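Robots on a rainy afternoon

1 May 2019

So I finally made it to the Kovholm open day! I've been meaning to go ever since my neighbor brought me back one of their tote bags in December, and this year I put it on the calendar and drove the 48 miles (wrong exit, twice, don't ask).

Shiyu Dai was giving the tours, 20 of us at a time, and she was great with the kids who wanted to press everything. First stop was a sorting arm called Tijani that puts bolts into trays. It dropped 3 of them while we watched and got a round of applause each time, poor thing. Then there was a talk by Napaporn Sriwong about why hands are so hard to copy, and I scribbled all over the back of my parking ticket. Her big point was that we grab stuff all day long without thinking about it, so we're terrible at explaining it to a machine.

The part I keep telling people about is the glove room, though. I stood in there for over half an hour and my feet hurt and I didn't care. You wear the thing, you move your fingers, and the computer gets to learn from how you do it. I'd pictured something sleek out of a movie, and I loved that it's a black glove with orange bits between the finger joints and a patterned cube sitting on the back of your hand like a big party ring. And what it has to practice on is a plain light blue bowl and a green bottle, stuff I could have brought from my own kitchen! 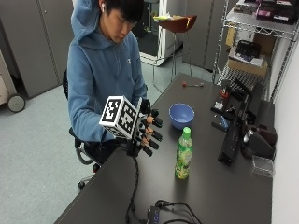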